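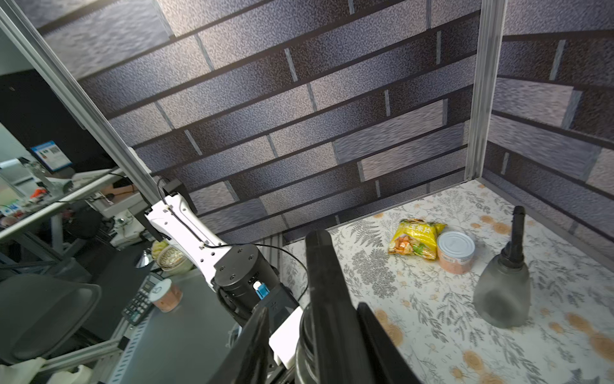 4.3 Recording a background-variation set

The background-variation set measures how much a trained grasping policy depends on the surface and walls it saw during training. Each set pairs one group of objects with one combination of backdrop and tablecloth, and every combination is recorded with the same arm program. Choose combinations in which the two patterns differ clearly from each other, such as a brick-patterned wall in grays and lavender over a white cloth printed with fern leaves and blossoms. Objects should differ in height and outline: a snack bag lying flat, a can, and a handheld vacuum standing upright make a suitable group. The Sundlow recorder must be installed and the wrist view calibrated (section 3) before you begin.

1. Move the arm to the park position and press Hold on the Divudine controller.

2. Fit the backdrop to the back and side walls of the enclosure. Pull it flat at the corners.

3. Lay the tablecloth and smooth it out from the center. Folds higher than 3 mm change the depth reading near the cloth.

4. Place the objects inside the reach area. Leave at least 100 mm between neighboring objects and 200 mm between any object and the frame posts.

5. In Sundlow, open New Set and enter the backdrop code, the cloth code and the object group. The codes are printed in Appendix B.

6. Release Hold and select Dry Run. The arm travels the full path with the gripper open.

7. If the dry run finishes without a stop, select Record. A full set has 121 episodes.

8. When the counter reaches the end, select Close Set. Wait for the message "Set written" before changing the cloth.

CAUTION: Keep hands out of the enclosure whenever Hold is released. The arm can start from rest without a signal tone.

CAUTION: Check that the cable along the upper link has enough slack for the full wrist turn. A tight cable can pull the connector loose during recording.

Note: Do not move the lamps between sets. A change in lighting cannot be separated from a change in background when the results are compared.

Note: If an object falls over, mark the episode as Disturbed and put the object back before the next one. Disturbed episodes are stored but are left out of the Böttcher score.

4.3.1 Reading the result

The Böttcher score is the success rate on unseen backgrounds divided by the success rate on the training background. A score close to 1 means that the change of background had little effect. Compare scores only between sets that use the same object group. Sets recorded with Lulolero fingers must be listed separately, as the longer fingers hide more of the cloth from the wrist view.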